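1. August 2021

Um kurz nach sechs aufgestanden, es regnete noch. Kaffee, Brot mit Quittengelee, dann die Wanderkarte auf dem Küchentisch ausgebreitet. Der Weg von Mevness hinauf zur Hütte ist mit 377 Höhenmetern angegeben. Das klingt nach wenig, aber das letzte Stück hinter dem Steinbruch ist steil, und mein linkes Knie ist seit dem Frühjahr nicht mehr verlässlich.

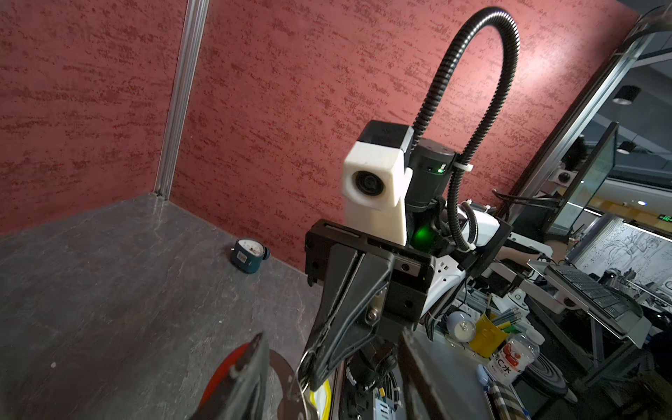 Schwarzer Greifer, grünes Licht am Gelenk.

Um neun hörte der Regen auf. Ich bin mit dem Bus bis Mevness gefahren und von dort am Bach entlang gegangen. Die Brücke ist wieder offen, das Geländer neu gestrichen. Im Wald viele Pfifferlinge, ich habe zwei Handvoll mitgenommen. Am Steinbruch stand früher eine Bank, jetzt liegt dort nur noch der Sockel. Ich habe mich trotzdem hingesetzt und das erste Brot gegessen. Bis zum Gipfelkreuz auf 1.771 Metern wollte ich gar nicht, die Hütte auf 1.165 reicht mir inzwischen. 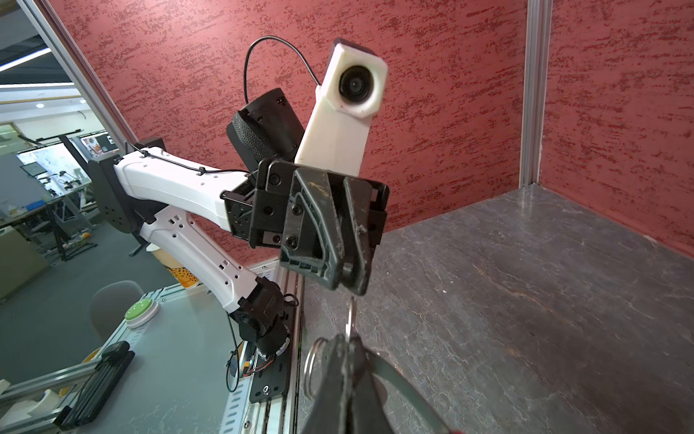 Der Weg über den Sattel sei seit dem Unwetter gesperrt, meinte die Wirtin, ich solle auf demselben Weg zurückgehen und nicht auf die Wegweiser hören. Die habe noch keiner abgeschraubt. Ich habe eine Gerstensuppe bestellt und sie nach dem Winter gefragt. Sie will im September zusperren, früher als sonst, das Dach muss gemacht werden.

Abstieg langsam, mit beiden Stöcken. Der Boden war glatt, vor allem auf den Wurzeln. Unterhalb vom Steinbruch kam mir eine Gruppe in Turnschuhen entgegen, die noch bis ganz hinauf wollte, und ich habe ihnen das mit dem Sattel gesagt.

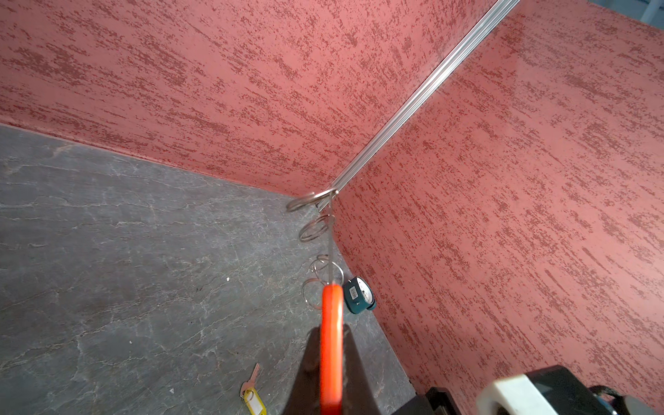 Sie haben sich bedankt und sind trotzdem weitergegangen. Den Bus um drei habe ich verpasst und bin deshalb bis Endum zu Fuß weiter, immer neben der Straße. Nicht schön, aber eben. In Endum hatte der Kiosk offen, dort eine Limonade getrunken und die Schuhe aufgeschnürt. Blase an der rechten Ferse.

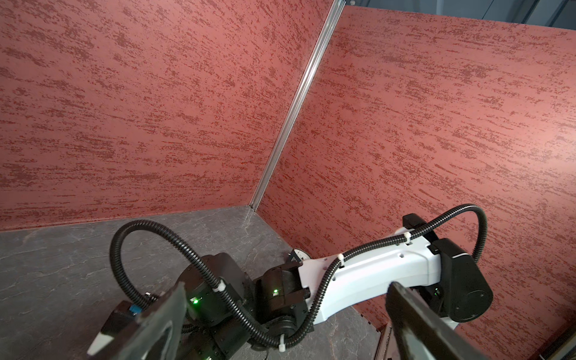 Altrosa Wände mit dunkleren Streifen, dunkelgraue Tischfläche.

Gegen sechs zu Hause. Pilze geputzt und mit Ei gebraten, die Hälfte war wurmig. Knie gekühlt, es ist etwas dick, tut aber nur auf der Treppe weh. Die Regenjacke hängt im Bad. Morgen Pflaster kaufen und die neue Karte bestellen, auf meiner fehlt der Forstweg.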